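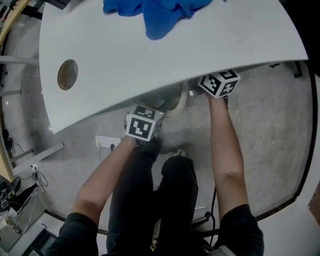

## 플러칸스(Plurkance) 가디건 실 모자란데 몸판부터 떠도 될까요

**콩자루**

급해서 대충 씁니다. 탑다운 래글런 가디건이고 Liudmyla Zinchenko 도안이에요. 영문 도안, 번역본 없음.

실은 Mastadwood 워스티드. 예전에 사둔 거 11볼. 한 볼 66m니까 다해서 726m. 근데 도안에 제 사이즈(세번째) 필요량이 1182m라고 써있음. 구매할 때 못봤어요. 첫번째 사이즈 숫자만 보고 샀나봄...

같은 색 지금 안 나옵니다. 색이름은 이끼색 비슷한 거. 라벨 반쯤 찢어져서 로트번호도 안보여요. Triltmont에 재고 물어봤는데 답 아직.

지금 상태
- 스와치 떴음. 5mm로 10cm에 18코. 도안이랑 같음
- 단수는 좀 안맞음. 도안 24단인데 저는 26단
- 요크 아직 시작 안함
- 소매 긴 거 원함. 포기하기 싫음

질문. 일단 몸판 뜨고 남는 걸로 소매 가는 게 맞나요 아니면 소매부터 떠야하나요. 그리고 도안 필요량이 원래 넉넉하게 써있다는데 456m 차이가 그걸로 메워질리는 없겠죠?

---

**단추구멍**

안 메워짐. 넉넉해봤자 한두볼이에요.

탑다운이면 요크 뜨고 소매코 쉼코로 빼놓은 다음에 소매 먼저 뜨세요. 양쪽 다. 그다음 남은 실 전부 몸판. 몸판 길이는 실 떨어지는데서 멈추면 되는 거고. 크롭 가디건 되는 거죠 뭐. 요새 다들 짧게 입는데.

앞단 고무단 실 따로 빼놓는 거 잊지마시고.

---

**겉뜨기만함**

> 소매 먼저 뜨세요

저는 반대. 소매 먼저 뜨면 몸판 길이가 어디서 끝날지 모르는데 애매하게 갈비뼈에서 끝나면 진짜 못입어요. 제가 한번 그래서 풀었음. 통째로.

726이면 워스티드로 성인 가디건 원래 무리에요. 조끼 추천. 요크에서 진동 분리하고 소매 안 뜨고 고무단만 4단 두르면 예쁘게 나옴. 실도 남음.

---

**콩자루**

조끼는 이미 세 개 있어요 ㅠㅠ 조끼 말고요

크롭은 괜찮아요. 근데 갈비뼈 얘기 들으니까 무섭네.

---

**두코모아**

배색은 생각 안해보셨어요? 같은 Mastadwood 워스티드 다른 색으로. 그 라인 자체는 아직 나오지 않나요 저 지난달에 본 것 같은데.

11볼 주색으로 쓰고 7볼 배색으로 사면 18볼. 18볼이면 1188m. 필요량 딱 넘김. 앞단이랑 밑단 고무단, 소매 아래쪽 절반을 배색으로 돌리면 원래 그런 디자인처럼 보여요.

---

**단추구멍**

7볼이면 앞단+밑단으론 다 안쓸걸요. 456m를 배색으로 소화해야되는데 그거 꽤 많음. 소매를 팔꿈치부터 다 배색으로 해도 될까말까.

차라리 줄무늬.

---

**두코모아**

줄무늬는 앞판 맞추는 게 귀찮잖아요. 가디건이라 왕복뜨기니까 짝수단으로만 맞추면 되긴 하는데 꼬리실이... 전부 옆선도 없는 탑다운에서 앞단쪽에 몰림. 코줍기 전에 정리 다해야하고. 하고나면 앞단 두꺼워짐.

---

**겉뜨기만함**

꼬리실은 올려잡으면 되죠. 두단씩 줄무늬면 안 잘라도 됨. 넓은 줄무늬가 문제지.

---

**양말한짝**

지나가다. 로트 모르는 실이면 11볼끼리도 같은 로트인지 아세요? 저는 그것부터 의심함.

낮에 창가에 쭉 늘어놓고 보세요. 형광등 밑에서는 안보여요. 애매하면 요크부분 두 볼 번갈아 뜨기.

---

**콩자루**

헐 그생각은 못했네요. 두 번에 나눠 산 거 같기도 하고 기억이 안남... 내일 오전에 해볼게요

두코모아님 배색안 끌려요. 근데 색 고르는 게 더 무서움. 이끼색에 뭐 붙이죠

---

**두코모아**

오트밀. 무난. 아니면 진한 남색

겨자색은 하지마세요 제가 해봄

---

**겉뜨기만함**

겨자 왜요 이끼에 겨자 예쁜데

---

**두코모아**

밥반찬 됨.

---

**실창고지기**

도안 가지고 있어서 적어요. 필요량 1182m에 앞단 들어간 거 맞고 주머니도 들어간 거에요. 주머니 두개. 안감까지 같은 실로 뜨게 되어있음. 주머니 빼면 제 경우는 한 볼 반 정도 덜 들었어요. 저는 네번째 사이즈 떴고 실은 Mastadwood 아니고 다른 거.

그리고 이 도안 기본 길이가 엄청 길어요. 엉덩이 다 덮음. 진동에서 밑단까지 도안대로 뜨면 40cm 넘었던걸로. 그거 28로 줄이면 꽤 절약돼요.

그래도 726으론 긴소매 빠듯하다고 봅니다. 된다고는 못하겠네요.

---

**콩자루**

오 주머니 뺄게요! 주머니 안감 뜨는 거 어차피 싫었어요

그럼 주머니 빼고 + 몸판 28cm + 소매 긴 거 이렇게 하면

누가 계산 좀...

---

**실창고지기**

m로는 저도 계산 못해요. 그램으로 하세요. 주방저울 있죠. 요크 다 뜬 시점에 남은 실 무게 재고, 소매 한짝 뜨고 또 재고. 한짝에 얼마 들었는지 나오면 두배 빼면 몸판에 쓸 양 나옴. 몸판은 5cm 뜨고 다시 재서 cm당 몇그램인지 보면 돼요. 앞단은 코줍기 전이라 감으로 하는 수밖에 없는데 저는 볼 하나 반은 남겨둠.

---

**단추구멍**

이거. 제 말이 이 말임. 소매부터.

단 소매 한짝만 먼저 뜨고 몸판 좀 뜨다가 다른 짝 가는 방법도 있어요. 한 짝 분량 미리 무게 재서 지퍼백에 넣어두고.

---

**겉뜨기만함**

그건 인정. 한짝 분량 빼두는 거면 갈비뼈 문제 미리 알 수 있으니까.

근데 여전히 조끼가 낫다고봄

---

**바늘11호**

다들 단수 게이지 얘기를 안하시네요. 본문에 26단이라고 써있는데. 도안은 24단.

코는 맞고 단이 촘촘하면 같은 길이 뜨는데 단을 더 떠야됨. 그만큼 실이 더 들어요. 늘림도 문제인데, 래글런 늘림을 도안에 써있는 단수대로 하면 요크가 짧게 나옵니다. 진동이 끼어요.

어차피 요크 길이 맞추려고 중간중간 늘림없는 단을 몇번 넣어야 할텐데 그것까지 치면 주머니 뺀 거 거의 상쇄.

---

**콩자루**

아... 단수 그냥 무시하려고 했는데

바늘 5.5로 올리면요?

---

**바늘11호**

그럼 코가 바뀌죠. 17코 나오면 품이 늘어요. 둘째 사이즈 콧수로 5.5 바늘, 이러면 실은 확실히 덜 듦. 대신 스와치 다시.

세탁하고 재셨어요? 안빨고 잰 26단이면 의미 없음

---

**콩자루**

안 빨았어요

---

**바늘11호**

...빠세요

---

**양말한짝**

굳이 빨아야하나 싶은데. 저는 스와치 안빨고 스팀만 줌. 워스티드는 그걸로 충분하던데요 양말이랑 다르게

---

**바늘11호**

스팀으로 단수 안 바뀌는 실도 있고 바뀌는 실도 있고 그걸 모르니까 빠는 거죠. 입고 나서 빨 거 아닙니까 가디건.

---

**양말한짝**

울코트도 안빠는데 가디건을 얼마나 빤다고... 취향차이로 합시다. 저 완성품 늘어난 적 없어요

---

**단추구멍**

스와치 싸움은 딴데서ㅋㅋ 작년에도 한 스레드 잠겼음

---

**먼지실**

혹시 Pavliuk 에서 나온 워스티드 써보신 분? 굵기 비슷하고 이끼색 계열 있던데 섞어서 티 안날까요. 콩자루님 말고 제 얘기도 됨. 저도 Mastadwood 두 볼 모자라서 8월부터 묵히는 중

---

**두코모아**

회사 다르면 티나요. 색 똑같아 보여도 빨고나면 보풀 올라오는 정도가 달라서. 두볼이면 고무단만 그걸로 하세요. 고무단은 원래 결이 달라서 좀 덜보임.

---

**겉뜨기만함**

저는 Pavliuk 손에서 잘 갈라져서 별로. 코바늘로는 괜찮았음

---

**먼지실**

고무단 몰랐네. 이미 밑단 떠놨는데 풀고 거기만 바꾸면 되겠네요. 탑다운 아니고 바텀업인데... 시작코쪽이라 풀기가 좀

---

**실창고지기**

시작코쪽은 그냥 안풀려요. 고무단 바로 위에서 한 단 코 주워서 바늘에 걸고 그 아래를 자르세요. 무서우면 구명줄. 겉메리야스 첫단에서 줍는 게 편함. 그러고 위에서 아래로 고무단 새로 뜨고 코막음. 살린 고무단 실은 빨아서 펴서 쓰시고.

---

**먼지실**

자른다고요...

해볼게요 주말에. 아니 다음에.

---

**콩자루**

중간보고. 급하게

1) 오전에 창가에서 봤음. 11볼 중 4볼이 살짝 노란기. 양말한짝님 맞았음. 로트 다른 거 같아요
2) 스와치 빨았음. 말리는 중. 아직 못 잼
3) Triltmont 답 왔는데 그 색은 없고 오트밀은 있대요. 볼 수는 안 알려줌

노란 4볼 어떻게 쓰죠. 소매에 몰면 되나요

---

**양말한짝**

소매에 몰면 몸이랑 소매 경계에서 딱 보여요. 겨드랑이에서. 차라리 요크에서 번갈아 뜨고 4볼 먼저 소진하는 쪽. 래글런 선이 눈을 좀 분산시켜줌

---

**단추구멍**

전 소매 몰기 찬성. 소매랑 몸판은 빛 받는 각도가 달라서 어차피 달라보여요. 번갈아 뜨기 두 단마다 실 바꾸는 거 요크 내내 하면 손목나감

근데 오트밀 배색으로 가면 얘기 쉬워짐. 요크+몸판 7볼 좋은 거, 소매 위쪽 노란 4볼, 소매 아래쪽이랑 고무단 오트밀. 경계마다 뭐가 하나씩 있으니까

---

**두코모아**

7볼이면 462m인데 요크+몸판 될까요 세번째 사이즈가

---

**단추구멍**

크롭이면... 모르겠네 안될지도

그럼 밑단을 오트밀로 넓게. 고무단 10cm.

---

**실창고지기**

고무단 10cm 괜찮아요. 여기 도안 고무단이 한코고무라 넓게 떠도 덜 벌어짐. 대신 바늘 한 호수 내려서. 그리고 오트밀은 더 사두세요. 두 볼쯤. 또 모자라서 글 올리지 말고 ㅋㅋ

---

**콩자루**

네 ㅋㅋㅋ

그럼 정리하면

- 주머니 없음
- 요크, 몸판: 좋은 7볼
- 소매 팔꿈치까지: 노란 4볼
- 소매 아래 + 밑단 넓은 고무단 + 앞단: 오트밀
- 저울

앞단 오트밀 맞죠? 단추는 뭘로...

---

**겉뜨기만함**

단추는 완성하고 고르세요. 제발. 단추부터 사면 꼭 구멍 크기 안맞음

그리고 앞단 코줍는 비율 도안에 4단에 3코라고 써있을텐데 님 단수가 26이면 그대로 주우면 코가 남아서 물결침. 빨고 잰 단수로 다시 계산

---

**콩자루**

4단에 3코면 18/24라서 그런거구나... 26이면 18/26? 13단에 9코??

---

**겉뜨기만함**

ㅇㅇ 맞아요. 외우기 힘드니까 3단에 2코로 줍다가 좀 모자란다 싶으면 가끔 하나 더.

---

**바늘11호**

빤 거 몇단 나왔어요

---

**콩자루**

방금 잼. 아직 가운데가 좀 축축한데 25단 나와요. 코는 그대로 18

---

**바늘11호**

마르고 다시 재세요. 25면 도안대로 가고 요크 끝에 평단 두단만 추가. 바늘 그대로 5mm

---

**양말한짝**

스팀만 줬어도 25 나왔을듯

---

**바늘11호**

네네

---

**콩자루**

감사합니다 다들. 오트밀 주문 넣었고 요크 시작코 잡으러 갑니다. 소매 들어갈 때 저울 숫자 들고 다시 올게요

아 근데 시작코 도안에 그냥 cast on이라고만 있는데 일반코로 잡아도 되죠? 목둘레

---

**단추구멍**

네 일반코. 느슨하게. 바늘 두 개 겹쳐서 잡지는 마시고 코 사이 간격을 벌려서

---

**실창고지기**

저는 별실로 잡고 나중에 풀어서 목단 떴어요. 그게 나음. 목단도 오트밀로 하면 앞단이랑 이어지니까

---

**단추구멍**

별실이면 목이 늘어나요 코막음 없는 쪽이라. 무거운 가디건은 시작코가 목을 잡아줘야 됨. 일반코로 잡고 나중에 거기서 주우면 되지

---

**실창고지기**

제 건 2년째 안늘어났는데요

---

**콩자루**

...일반코로 할게요 별실 풀다가 망한 적 있어서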